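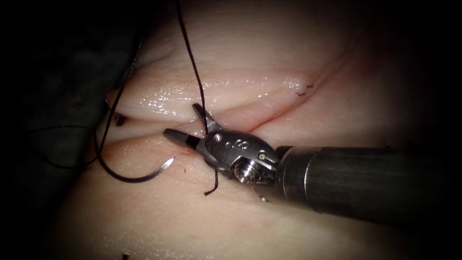
**Figure 3.** Suturing task on the tissue pad. The jaws of the instrument are open over the incision, with the curved needle lying to the left.

### 4.2 Suturing with the Vorum instrument set

The Vorum set is sold by Plukum as an add-on for research groups that already own a compatible surgical arm. It consists of a needle driver, a grasper, a pair of scissors and a mounting adapter, together with a license for the Rirovlow control software. We bought the set at list price and had no contact with the company during testing, apart from two support requests described in Section 5. All work was done at our Rivadeneyra laboratory in September, with the software version that shipped with the kit.

The suturing task was chosen as the hardest of the four in our protocol. The operator closes a straight incision in a tissue pad with interrupted stitches, using a curved needle and black thread (Figure 3). Each stitch has five steps: pick up the needle, set its angle in the jaws, drive it through both edges of the cut, pull the thread through, and tie off. A stitch was scored as complete if the knot held and the edges of the cut met along the length of the stitch. Tearing at the entry or exit point was recorded separately and did not by itself count as a failure.

We logged 384 stitch attempts over 40 sessions. Joint positions and jaw commands were saved by Rirovlow, and the operator's notes were added after each session. Sessions were kept short to limit fatigue. A new pad was fitted whenever the operator judged that the old one had become too worn to hold a stitch.

Most of the lost time came from picking up the needle. When the needle lies on the pad with its tip close to the lower jaw, as in Figure 3, the operator has to back the instrument away before a grip on the body of the needle is possible. The wrist has enough range for this move, but the default motion scaling makes it slow. Lowering the scaling helped with the approach and made the final closing of the jaws less precise. We settled on a middle setting and kept it for all sessions reported in this section.

Grip was good once the needle was seated. The serrated jaw surface held it through the drive step in nearly all attempts, and the slips we did record came mainly when the needle was held too near its tip. Thread handling was weaker. Loose strands lying across the pad were easy to catch with the wrist, and the software gives no warning when this happens – the operator has to see it on the monitor. The manual suggests trimming the thread before each stitch but gives no length.

Plukum rates the needle driver for 2000 jaw cycles before the cable tension must be checked. We checked it every 600 cycles and found no change that called for adjustment. The check itself needs a tool that is not in the box and had to be ordered separately. Groups planning to use the set for daily training should add this tool to the first order.

The scissors were not used in this task. Thread was cut by hand between stitches, and the time spent on cutting is left out of the figures in Section 4.4.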